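Junpei Kuroda
Tuesday, December 19, 2023

1/ Thread on why two fabrics match in the shop and disagree at home. The word for it is metamerism. I've had the same argument with the same cushion covers since July, so some of what follows is from the textbooks and some is from my front room in Plillgate.

2/ The eye has three types of cone. Whatever spectrum arrives, colour vision boils it down to three signals. Two quite different spectra can produce the same three signals, and then you see one colour. Change the lamp and the signals can part company.

3/ So "these match" is an incomplete statement. The full version is "these match under this lamp, for this observer". Dyers know this. Price tags don't mention it.

4/ A dye doesn't have a colour in isolation. It has a reflectance curve, a figure for each wavelength. Multiply by the lamp's output at each wavelength and you have what reaches the eye. If the lamp gives out very little at 531 nm, the cloth's reflectance at 531 nm hardly matters.

5/ Blue-greens are well known for this. A teal can be mixed from a turquoise plus a little yellow, or from a blue plus a green, and the two curves can cross several times on the way to red. More crossings give a lamp more chances to pull them apart.
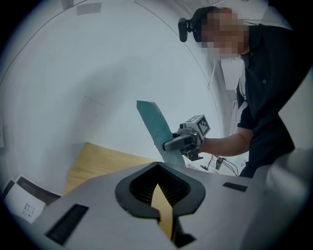 Teal strip, pale grey-white wall behind.

6/ The background matters too, for a separate reason. A colour next to a light neutral looks darker than the same colour next to something dark. That is simultaneous contrast, and it happens in the visual system. Metamerism starts in the spectra. People mix the two up constantly.

7/ Quick way to tell them apart: swap the background and keep the lamp. If two samples matched before and still match each other, but both look darker, that's contrast. Swap the lamp and keep the background. If they now differ from each other, that's metamerism.

8/ Lamps. The number on the box is usually CRI, which compares how a small set of test colours looks under the lamp and under a reference. The general figure averages eight fairly pale samples. A strong teal isn't among them.

9/ The tube in my hall is rated 74. Under it, two of my covers are identical. By the window at midday one goes green. The Plestine bulbs in the lamp stand score higher and show a difference halfway between the two. None of these is the "true" colour, though daylight is the one most people argue from.

10/ Daylight isn't fixed either. North light on an overcast day is bluer than low afternoon sun. Professional matching uses a light cabinet with a standard daylight simulator, a warm lamp and often a shop lamp, and the pair has to hold under each one.

11/ If you have no cabinet: cut both samples to the same size, lay them edge to edge with no gap, same weave direction, same side up. Then look under every lamp they will live with. Five minutes after dark and five at noon will do it.

12/ Weave direction is not fussiness. Pile and sheen send light off at an angle, so one piece turned a quarter can look a full shade lighter. Velvet is the worst. Plain cotton is forgiving.

13/ Watch the surface underneath as well. Wood throws a warm cast onto thin pale cloth, and pale blues lose some of their blueness. A sheet of plain grey card fixes this and costs next to nothing. 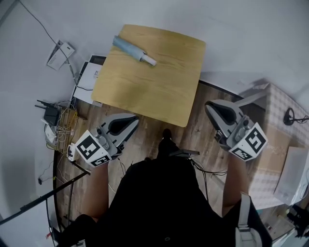

Light wood, light blue.

14/ On dye lots: the same recipe on a different day gives a slightly different curve, usually of the same shape. Such pairs look a bit off under every lamp. That's an ordinary mismatch and you can judge it in the shop.

15/ A metameric pair is more awkward. It's perfect in one place and wrong in another. It mostly turns up when the materials differ, say cotton curtains and a polyester cushion, which need different classes of dye to begin with.

16/ Paint against cloth is the extreme case. Heltholm will mix to a fabric sample, and the scan gives a decent match under the light the software was told to use. Ask which one that is. I asked, and the assistant had to look it up — daylight, as it happened.

17/ Optical brighteners are a further nuisance. They absorb ultraviolet and give it back as blue, so a white with brightener looks cleaner by a window and duller under most LEDs, which emit almost no UV. Washing powder adds brightener too. Your samples should be washed the same way or not at all.

18/ Observers differ as well. The lens yellows with age and cone sensitivities vary a little from person to person. Two people with normal colour vision can disagree about a metameric pair and both be right. My mother says my covers match under the hall tube and by the window. I've stopped arguing.

19/ What I did in the end: ordered the replacements in one go from Coşkun, same cloth, same lot number written on the order. 50 pounds including postage. They match in the hall, by the window and under the lamp stand.

20/ The old greenish one is on the chair in the spare room, where there's only one bulb.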